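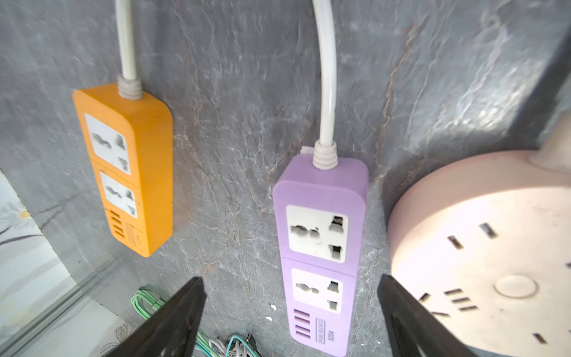 Part-time robot teachers wanted at Brisis

I run the teaching sessions at Brisis, and I need more hands. Yours, preferably, if you're patient and don't mind doing the same small job over and over until it feels like knitting. No engineering background needed! Some of our best people came from hairdressing and cake decorating.

What you'd do: you sit at a station and steer a robot arm by remote control, using a pair of handles that it follows. You pick up household things, move them, line them up, plug and unplug them. Every run gets recorded, and our software people use the recordings to train the arm. Right now we're on a set of tasks we call Bevska, all power strips and cables. The strips come in different shapes and colors (orange, lavender, a big round pink one), and cables are a pain, because they flop and snag and never lie the same way twice. I love them. You may not.

A shift is four hours, morning or afternoon, and you'll do up to 60 runs in it, with a 30 minute paid break in the middle. Most people are slow and jerky at first and then something clicks, usually somewhere in the first week. I was terrible for longer than that, so don't panic. We pay you for training time at the full rate.

You'd be good at this if you can sit still, follow a task card to the letter, and tell me when you've messed up a run. Please do tell me. A bad run that gets flagged takes a second to throw out, and a bad run that slips through can bug us for weeks. Glasses are fine, left-handed is fine, gamers are very welcome but you will have to slow down.

We're in the Sampaio building, second floor, with an elevator and decent coffee. The chairs and handles adjust, so if you need a particular setup, mention it and we'll try it out when you visit.

We have 2 openings starting in August, at least three shifts a week, and the project should run into winter. We need 200 good runs per task before we move on to Skisska, the kitchen set.

To apply, send a few lines through the contact form with the shifts you can work and something fiddly you've done with your hands. Skip the résumé if you don't have one handy. I read them all myself and I'll invite you in for an hour to try the arm.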